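Tidy Bench, Happy Sunday: sorting out the workroom rubbish

Sunday, July 5, 2009

It has rained since breakfast, the beans are staked and there's a pot of tea going, so I thought I would finally write up the page several of you have been asking for, on keeping a workroom or back kitchen from filling up with bits. I have been at this a good many years in our old place at Trollau (built in 1886, with not one straight wall in it), and I have made most of the mistakes myself, so do take what is useful and leave the rest.

Start with the sweeping up

I know it's dull, but sweep before you sort. If you sort first you will only drop things into the dust and have to pick them out again. Damp tea leaves scattered on a stone or tiled floor will hold the dust down beautifully, as my grandmother used to say - only keep them off pale grout, where they stain like anything. Work from the far wall towards the door and mind you get behind the table legs.

Bins where your hand falls

For years I kept one big bin by the door and wondered why the bench was always covered in offcuts and string. The answer was that I couldn't be bothered to walk to it, and I don't suppose you can either. Small open bins up on the bench itself, in a row at the back or off to one side, get used. Lids are a nuisance when you have glue on your fingers. Save those for the kitchen scraps, which do need one, especially in July!

Label them, and label them in big plain letters. Visitors and children will put anything anywhere if you let them. I write mine with a laundry pen on white sticky tape and go over the top with clear varnish, and they last from one January to the next before they want doing again.

Getting the smell out

Plastic bins hold a smell long after they look clean. Fill with warm water, a good handful of washing soda and a squeeze of lemon, and leave overnight. Rinse in the morning and stand them upside down in the sun if we have any. For a really stubborn one, crumple up newspaper, pack it in tightly and leave it for 5 days. I had a letter from a reader in Hiebert who swears by used coffee grounds in a saucer, and I have tried it, and it does help, though the room then smells of coffee until the weekend.

Trays for small things

A shallow tray is the best friend a messy worker ever had. Tip your screws, buttons or seed packets into it before you begin, and at the end pick up the whole lot in one go. Line it with a scrap of rubber matting and nothing slides about. Old baking trays do very well once they have gone too black for biscuits.

Wiping down

Pale tops show everything, which I have come to think is a good thing, as you do at least wipe them. Warm water with a drop of washing-up liquid, then a dry cloth straight after. For glue spots, a little cooking oil left on for ten minutes and then the edge of an old bank card. If your bench has a wooden edge, give it a rub of beeswax twice a year. I use the Tendance polish in the flat tin, but any soft wax will do.

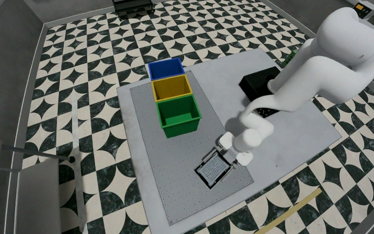
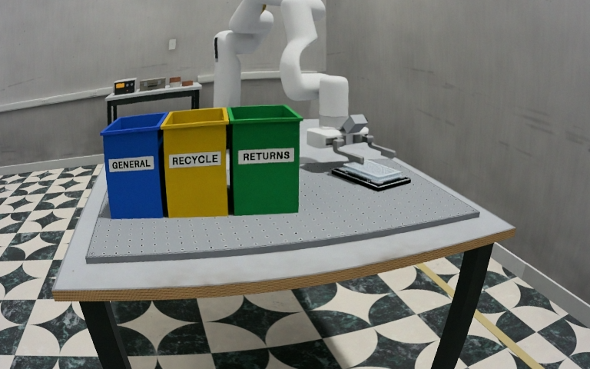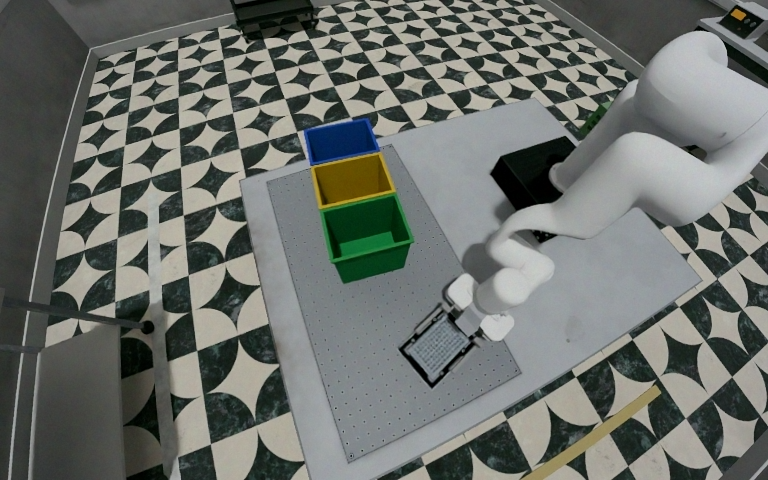
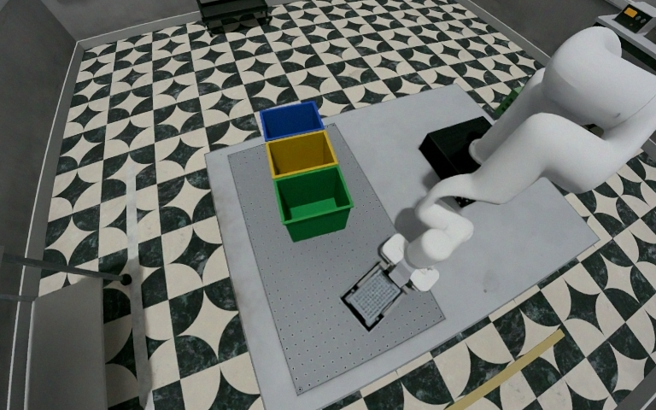

The first three: open bins in a row on the bench. Last one: a small dark tray on a pale top.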